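Tondadari Residents' Forum > Grounds and Memorials > Artificial flowers in the memorial garden

Anju Nigam
Posted 11 May 2025
The Grounds Office invites comment on a proposed change to the memorial garden rules. Under the present rule, artificial flowers may stay at a plaque for 21 days. The proposal would limit them to the six weeks following January 1 and remove them at all other times. Fresh flowers would not be affected. 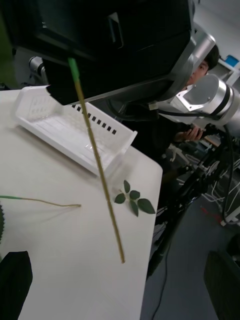
Comments will be read by the office before the rule is put in final form. Members are asked to state whether they hold a plaque in the garden.

Gaurav Srivastava
I hold a plaque on the Skirnby side and I oppose the change. My family lives a long drive away and we visit in January and again in summer. Fresh flowers left in July are brown within days. The present rule is fair and should stand.

Rajkumari Pant
I must respectfully disagree with Mr. Srivastava. The present rule is fair on paper, but it is not enforced. Faded stems remain at the north wall for months, and the mowing contractor, Chauhan, will not cut near them.
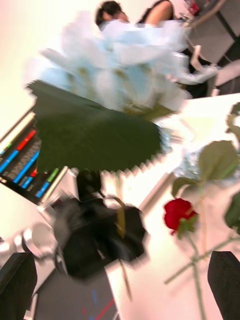
The proposal also treats all artificial flowers alike, and I would ask the office to correct this. Silk and plastic hold up to weather for a season. A bloom of pale blue and white tissue paper, however well made, will come apart in the first rain and leave scraps in the gravel. I would support a full ban on paper and a longer period for the rest.

Jitendra Dubey
Quoting Rajkumari Pant: "a full ban on paper"
I cannot support this. Children make paper flowers for their grandparents. Jellivbridge has a covered shelf for such items – could we not have the same? 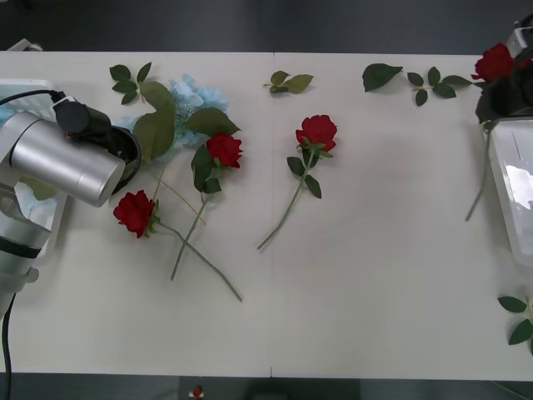 Would a covered shelf require a change to the garden rules?
The shelf would need written approval from the Grounds Office, but the rules themselves already permit small fixtures along the wall.

Naveen Chaudhary
I second the shelf, provided that it has a posted clearing date.

Gaurav Srivastava
A shelf is welcome. It does not answer my objection regarding summer visits.

Anju Nigam
Both points are noted and will be passed on.

Recent topics
Gate hours at the Skirnby entrance
Plaque cleaning: approved products
Bench requests
Water tap near the north wall

Contact the Grounds Office | © Tondadari Residents' Forum | Back to top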